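Buenas tardes a todos. Llevo desde junio prometiendo un hilo sobre limones y lo he ido dejando, entre unas cosas y otras, así que hoy me siento con un café y lo escribo de una vez. Va a ser largo, aviso, porque con este tema me pasa como con mis tías: empiezo y ya no paro.

Todo viene de que me mudé a Filard, y en Filard los limones no se compran, te los dan. Sales a tirar la basura y vuelves con una bolsa. El primer invierno me hacía mucha ilusión y el segundo ya tenía limones en el cajón de los calcetines (esto es literal, era el sitio más fresco de la casa).

Así que me puse a aprender a no tirarlos, que me daba muchísima pena. He probado casi todo lo que me han contado las vecinas, lo que venía en los libros y alguna barbaridad que se me ocurrió a mí sola, y de eso quería hablaros.

Lo primero, elegirlos. Yo antes escogía los más grandes y más amarillos, como quien elige un premio. Ahora los cojo con la mano y me quedo con los que pesan para su tamaño. Un limón enorme y ligero suele ser mucha piel blanca y poco zumo, y para la sal o para el almíbar va regular.

La piel fina y lisa casi siempre da más zumo. La gruesa y rugosa la reservo para rallar o para confitar, que ahí sí se luce. Si tenéis de los dos tipos en casa, separadlos ya al llegar y os ahorráis andar rebuscando luego con las manos pringadas de azúcar.
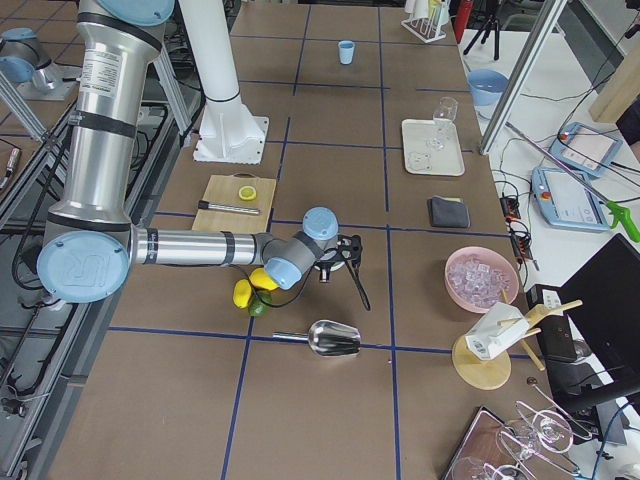 ¿Cuánto aguanta un limón entero en la nevera?
Unas semanas, si lo guardas en una bolsa bien cerrada dentro del cajón de la verdura. Suelto en el frutero se pone duro y reseco mucho antes, sobre todo con la calefacción puesta.

Lo de la bolsa cerrada me costó creérmelo, porque en mi familia la fruta ha vivido siempre en el frutero, a la vista, con todos los honores. Mi abuela se habría llevado un disgusto al verlos en plástico. Pero los de la bolsa me llegan a primavera con la piel tersa, y los del frutero acaban como pelotas de golf.

Eso sí, revisadlos de vez en cuando. Uno con un golpe se estropea y contagia a los de al lado en nada. Yo los repaso por la mañana mientras se hace el café, los palpo uno a uno y el que está blando se va directo al exprimidor o, si ya no tiene arreglo, al compost.

El zumo lo congelo en cubiteras. Cuando están duros paso los cubitos a una bolsa y vuelvo a empezar. Para un guiso o una vinagreta es una maravilla. Para beberlo tal cual ya no me entusiasma tanto, le noto un punto apagado, pero con miel y agua caliente en febrero le perdono todo.

Y rallad la piel ANTES de exprimir, por favor os lo pido. Rallar medio limón exprimido, blandurrio, que se te dobla en la mano, es una de las tareas más desagradecidas de la cocina, y me he dejado más de un nudillo en el intento. La ralladura también se congela, en un botecito pequeño, y se va sacando a cucharaditas.

Ahora sí, los limones en sal, que es lo que me pedíais la mayoría. Se hacen solos, solamente hay que tener paciencia. Limones sin encerar, sal gorda, un tarro limpio y zumo suficiente para cubrir. Ya está, no lleva más, aunque cada casa de este pueblo os jurará que la suya es la única manera.

Los lavo bien, les corto las puntas y les hago un corte en cruz a lo largo sin llegar al fondo, para que se abran como una flor pero sigan enteros. Dentro de cada uno va sal, bastante, más de la que os parezca sensata. Luego al tarro, apretando fuerte, hasta que suelten jugo.

Si al día siguiente asoman por arriba, más zumo. Tienen que quedar sumergidos. Hay quien les mete laurel, quien les mete canela, quien les pone granos de pimienta. Yo pongo laurel y punto. Con canela los hice una vez y todo el pollo del invierno me supo a arroz con leche.

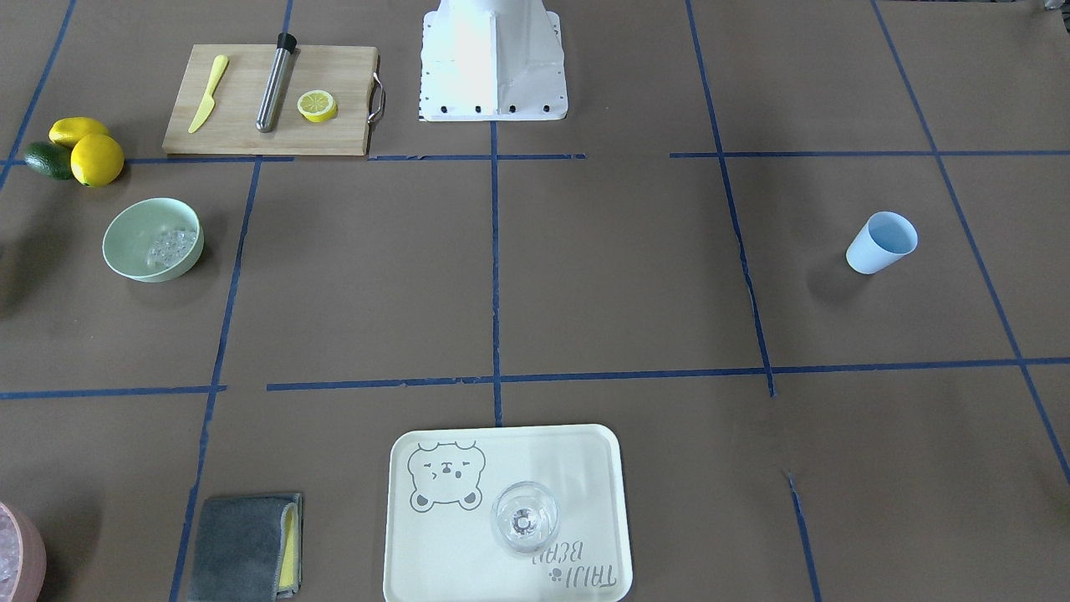
Después toca esperar un mes, dándole la vuelta al tarro cada pocos días. A partir de ahí se come sobre todo la piel, enjuagada y picada muy fina. En garbanzos, en un arroz blanco de diario, con pescado al horno, en la ensalada de patata. Empezad con poquito, que sala mucho.

Los tarros, por si os sirve, los compro en Plullstead, que es la ferretería de toda la vida de la plaza de abajo. Tienen de dos tamaños y los grandes se agotan en cuanto empieza la temporada. También vale reciclar los de legumbres, pero cambiadles la tapa si la de metal está picada, que la sal y el ácido se la comen.

Paso al almíbar, que es mi debilidad. Tengo un cuaderno viejo de recetas que me encontré en el mercadillo de la calle Du Plessis, con las tapas sujetas con una goma, y en la página 135 viene un "azúcar de cáscaras" sin más explicación que cuatro líneas. Me ha dado más alegrías que libros bastante caros.

Consiste en pelar los limones con el pelador, sacando solo lo amarillo, y tapar esas tiras con azúcar. Se machacan un poco con lo que tengáis a mano y se deja todo en un bol hasta la noche. El azúcar va sacando el aceite de la piel y se queda como una arena mojada, brillante, con un olor que se mete por toda la casa (mi perro estornuda, él no es tan fan).

Luego se echa el zumo, se remueve hasta que se deshaga y se cuela. Sin fuego ninguno. Sale un almíbar con un perfume que el hervido no tiene ni de lejos, y con agua con gas y mucho hielo es la mejor limonada que he bebido yo en mi vida. Lo digo con todo el cariño a la limonada de mi madre, que espero que no lea esto.

En la nevera le doy un par de semanas, bien tapado. Si queréis que dure más, al congelador. No se pone duro del todo por el azúcar, así que podéis sacar una cucharada cuando os apetezca sin tener que pelearos con el bloque.

Las tiras de piel que quedan en el colador no se tiran. Yo las seco en el horno muy bajito, con la puerta entreabierta, hasta que crujen, y las trituro. Ese polvo encima de unas fresas o en la masa de un bizcocho da gloria. Las últimas se me fueron de las manos y salieron marrones, amargas como ellas solas. Vigiladlas.

Confitar rodajas es otra historia y necesita una tarde tranquila. Las corto finas, les quito las pepitas con la punta del cuchillo y las escaldo en agua hirviendo, que así pierden amargor. Luego 40 minutos en agua y azúcar a partes iguales, a fuego muy suave, que apenas se mueva la superficie, y sin remover porque se rompen.

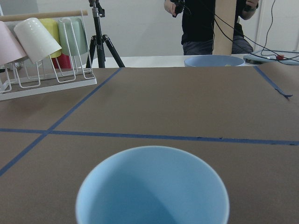
Cuando están translúcidas las saco con un tenedor y las dejo en una rejilla hasta el día siguiente. Tardan en perder lo pegajoso, y si hay humedad tardan más aún. Se guardan entre capas de papel de horno, y el almíbar que sobra en el cazo es para mojar bizcochos, ni se os ocurra echarlo por el fregadero.

La mermelada la dejo para otro hilo porque me sale desigual y no quiero daros consejos que ni yo cumplo. Unas veces la tengo que cortar con cuchillo y otras se sale de la tostada. Creo que es cosa de las pepitas, que las metía en una gasa demasiado apretada, pero todavía estoy haciendo pruebas. Si alguien lo tiene dominado, que me escriba, que le hago un altar.

Me preguntabais también por el vinagre de limpiar con cáscaras. Lo hago, huele bien, va estupendo para los grifos y la mampara. Para el mármol ni se os ocurra, que es ácido con ácido y os come el brillo. Tengo un cerco en la encimera del baño que me lo recuerda todas las mañanas a las siete.

Otra cosa que os quería contar, ya que estamos. En el centro cultural, el Plarus, hacen en febrero una tarde de intercambio de conservas. Llevas un tarro y te vuelves con otro. Yo llevé mis limones en sal y me volví con unas berenjenas en aceite que me duraron exactamente una cena. Si en vuestro pueblo no hay algo así, montadlo con cuatro amigos y una mesa, que da gusto.

Poned etiqueta a todo, os lo suplico. El mes, y lo que es. Tengo al fondo de la nevera un tarro pequeño, amarillento, que podría ser cuajada de limón o podría ser mostaza, y llevo ya un tiempo sin atreverme a abrirlo.

De la cuajada de limón, la que va con huevo y mantequilla, solo digo una cosa: baño maría y sin prisa. La he cortado más veces de las que voy a confesar por querer terminar antes de que empezara la serie. Si os pasa y se ven grumitos, coladla enseguida, que muchas veces se salva.

Y gracias de verdad por el cariño. El hilo de las lentejas tuvo 1.894 respuestas y las he ido leyendo todas, en la cama, en el autobús, en la sala de espera del dentista. De ahí saqué lo de la hoja de laurel partida, y lo de tostar el comino, que ahora lo hago siempre.

Si tenéis un limonero en maceta, contadme cómo lo lleváis con el frío, que el mío está en el balcón tapado con una sábana vieja y ha perdido muchas hojas — la vecina de abajo ya ha venido a devolverme unas cuantas. Voy a darle la vuelta a los tarros y luego os leo.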